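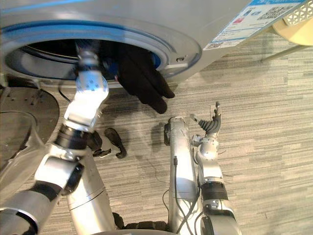 September, dye notebook, oak gall black on wool

Start 8:40. Continuing the iron and gall trials from the Wolldale order. The question is the same as last month: how to get a black which is really black in daylight, and does not make the yarn brittle. The last skeins were good under the lamp and brown at the window.

Yarn: Wolldale two-ply, undyed, scoured yesterday evening and left in the bucket overnight. Dry weight before scouring 248 g for the first lot and 346 g for the second lot. I write both because in the previous entry I mixed them up, and Archie Niven had to calculate everything again.

Galls: from the Munro sack. They are smaller than the old ones and some have the hole where the insect went out. I crushed them in the mortar, not too fine, and simmered them in the enamel pot. The liquid came pale at first and I thought it was too weak, but after it stood through lunch it was the color of strong tea. Strained two times through cotton. The second time was necessary, small pieces stay in the yarn and leave dark points.

Lot A went in the gall bath first, then iron. Lot B had gall, iron, and then gall again. Same galls for both, same water. I keep the bath at 53 C and no higher, after what happened to the gray skeins in spring. The thermometer on the left hook reads too low, use the one with the cork.

Iron: dissolved separately in warm water and added with the yarn lifted out. Please do not pour it over the yarn. There is one skein in the bad-results drawer which shows why.

Results after the first rinse:

Lot A is a blue-gray, quite dark, even along the whole skein. Handle is still soft. I like this color, but it is not the color we promised.

Lot B is much darker. At the north window I see only a little violet on the side where the yarn crossed the stick. Handle is a bit dry, like paper when you squeeze it. Archie thinks this will go away with a little oil in the last rinse. I am less sure.

Small pieces of each lot are now tied with white thread for the wash test. The white cotton thread should show if color bleeds.
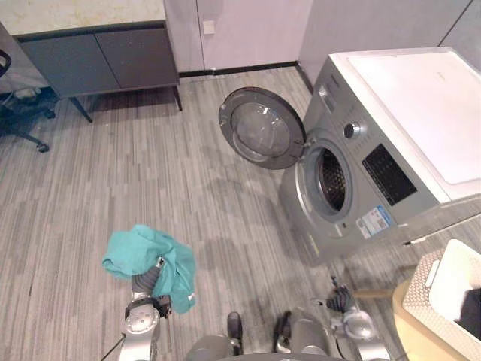 Front loader with the door open.

For the wash test I will stay with the Melivari neutral soap. The Grikitz powder is cheaper, but it pushed the gall black toward brown in the July trial, and I do not want to discuss again whether it was the soap or the water. If somebody has time, it would be useful to test the pH of both with the new strips. The old strips are pale at one end and I do not trust them.

Note about time: the yarn should rest wrapped in a damp towel between gall and iron. I gave it 2 hours today. The old recipe in the green folder says overnight, but

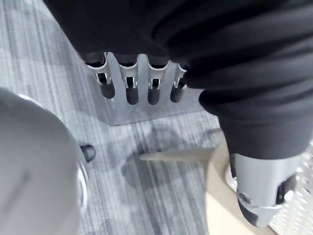 it was written for fleece, and I believe that spun yarn takes the tannin faster. This is only my opinion. To be checked with a third lot when we have enough galls.

Archie asks also if we should try logwood under the iron, to cover the violet. It is possible. The logwood chips in the tin are old, so I would first make a test on a small skein, and compare with

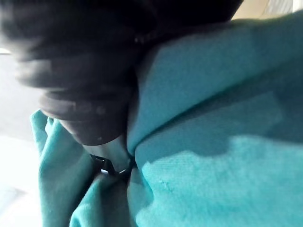
the sample card from the previous winter, the one with the torn corner. The card has three blacks on it and the middle one is the target. Keep it in its envelope, please, it has already faded on the edge that was outside.

Used iron bath is in the lidded drum by the sink, labeled. Do not reuse it for the yellows.

Still to do: weigh both lots when fully dry, twist test for strength, ask Wolldale if the next delivery is from the same clip. Also buy cork for the second thermometer.

Stop 17:15. Skeins are hanging in the back passage, Lot B on the right side.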